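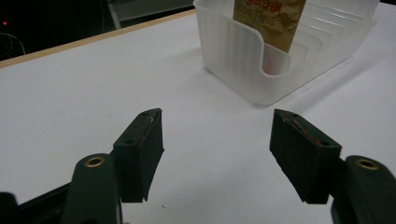
Danica Stojanovska
Staff writer, home and TV

2023-11-15

Every time a streaming show gets popular, somebody publishes a list of tips for watching it "the right way." Dim the lights to nothing, buy a special lamp, turn on the mode the director likes. I watch a lot of shows on a small couch in a small living room, and I've tried most of this stuff. Some of it works. A lot of it is there to sell you a lamp.

Turn off motion smoothing

Fine, this one is real. If a drama looks like a daytime soap, go into the picture menu and find the setting. It has a different name on every TV and is usually buried a menu or two deeper than you'd like. Check it again after a software update. Mine came back on in March and I sat through two episodes of a period piece wondering why the costumes looked cheap.

Don't buy a soundbar until you've moved the TV

People complain they can't hear dialogue, and the standard answer is to spend money. Try the free things first. Pull the set out from the back of the shelf, so the speakers aren't firing into a wall of books. Look for a speech or dialogue setting. Turn off "surround" if the only speakers you have are the ones in the TV. I did all of that on a 46-inch set and stopped using captions for everything except shows where the cast mumbles on purpose.

If you still want a soundbar after that, buy one. I'm told the Okico is good. I was told that by someone who had just bought it.

Bias lighting

A strip of light stuck behind the TV is supposed to save your eyes. I find it pleasant at night and wouldn't claim more than that. Plain white, turned low. The Arketti strip I tried changes color along with the picture, and I lasted one episode of a cooking contest before I unplugged it. The glue left marks on the paint, too. Test a short piece somewhere hidden first.

The watch list

Apps like Jasano promise to sort out what you should see next. Mine kept pushing a crime series I'd already quit. A sheet of paper on the fridge does the job, with the name of the show and which service it's on. Cross off anything that's been sitting there since last winter – you're not going to watch it.

Cancel between seasons

Sound advice, badly followed, me included. Put the renewal date on the same sheet of paper. Paying for up to 5 services at a time to follow one show on each is how the bill gets silly.

Snacks

Mohsin Warraich, who edits this page, wants me to mention putting chips in a cloth-lined bowl so they don't rattle during quiet scenes. I tried it. The chips were just as loud in my mouth, and then I had a greasy cloth to wash.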